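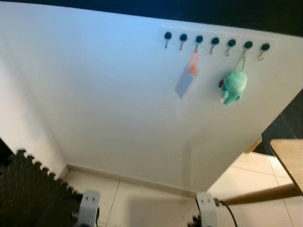
I've been selling hook strips for long enough to have gone off most of them, and the Zarnent seven-hook is the one I'd put up in my own hall (I have, and there's another going up in March). It's a pale, slightly see-through backing plate with a single row of thin silver hooks, each topped with a round dark knob. You don't have to fill them all. An orange loop keyring with a blank white card on it and a little mint-green soft toy on a clip leave five hooks free, so there's still room for the dog lead and whatever comes home from school! I like the dark knobs best of all, they show up so nicely against white.

Zarnent hook strip, seven hooks
Order code: 456
Backing: white, slightly translucent
Hooks: silver metal, dark round knobs
Price: £6 each
Delivery: £2 per order, however many strips you buy

What to hang on it

Light everyday bits, mostly. Keys, passes, a lanyard, a small torch, that sort of thing. I wouldn't load it with winter coats, and if you've got a heavy rucksack to hang up, please have a look at the Guillot rail instead (it's chunkier and it goes in with screws).

I find it easiest to tip everything out on the table first and see what really needs a hook. Mine is always a muddle of ribbon, sweets and toys, and half of it belongs in a drawer. Anything with a loop already on it can go straight up. For the rest, a bit of ribbon does very well, and a split ring is tidier if you've got one.

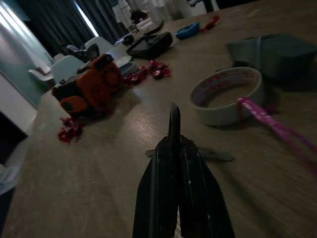
Tape, pink ribbon and red-wrapped sweets on the table, with an orange and black toy.

Putting it up

The strip likes a smooth, flat surface: a painted door, a cupboard side, a plain panel. Wipe it down, let it dry properly, hold the strip up and mark both ends in pencil before you peel anything. Press along the whole length and then leave it overnight. I know it's tempting to hang the keys up straight away, but do wait!

Tiles are fine too, as long as the strip sits within one tile. Going over a grout line leaves a gap behind the plate, so measure yours before ordering. If your tiles are on the small side, the short Ciltach strip is the better buy.
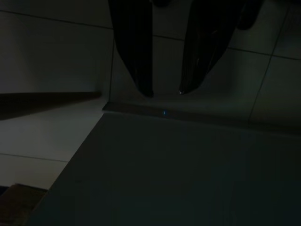

Large square tiles with thin dark grout lines.

Stock and returns

I've 44 of these on the shelf as of Feb 4, 2021, and the next box from Clultau is already on order. Unused strips can come back with the film still on. Once it's been peeled I can't resell it, sorry!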